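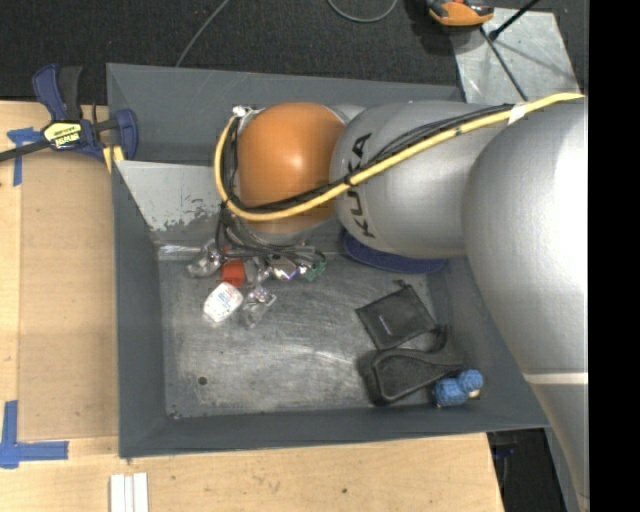 Part-Time Bakery Assistant (Early Shift)
Wamwood Bakery, Umcombe
Posted April 18, 2018

Wamwood Bakery is looking for a part-time assistant to join the early shift. The job is 26 hours a week, spread over five mornings. Shifts start at 4:30 and end between 9:30 and 10:00, depending on the day's orders.

We bake bread, rolls and a small range of pastries for our own counter and for cafes and grocery stores in and near Umcombe. The early crew is four people. You would be the fifth, replacing someone who moved away in January.

What you will do

Weigh flour, salt and seeds for the day's doughs
Shape rolls and small loaves by hand
Load and unload the deck oven with another baker
Pack wholesale orders and check them against the order sheets
Wash trays and bowls, sweep and mop at the end of the shift

For the first two weeks you will work next to Diễm Hồ, our head baker. After that you will have your own section, usually rolls. Most people need a couple of months before they can shape at full speed, and we plan for that.

What we ask for

You do not need baking experience. You do need to be on time, able to read and follow a written recipe, and comfortable standing for a full shift. Flour comes in 50-pound bags and you will lift them several times a day. The buses are not running at 4:30, so you will need your own way to get here. A food handler card is required, but you can get it after you are hired and we will pay the fee.

We are open on most holidays — please think about that before you apply. Everyone on the crew gets two major holidays off each year and we draw up the list together.

Pay and benefits

Pay is $13.50 an hour to start, with a review after 90 days. You also get paid sick time, two weeks of paid vacation after the first year, work shoes, and bread to take home.

How to apply

Bring a resume or a short letter to the counter any time before noon and ask for Diễm. A letter is fine if you have never had a resume. Please include a phone number and the earliest date you could start.

We will call everyone we want to meet. The interview takes half an hour and is followed by a paid trial shift — wear closed shoes and tie back long hair. The position stays open until filled.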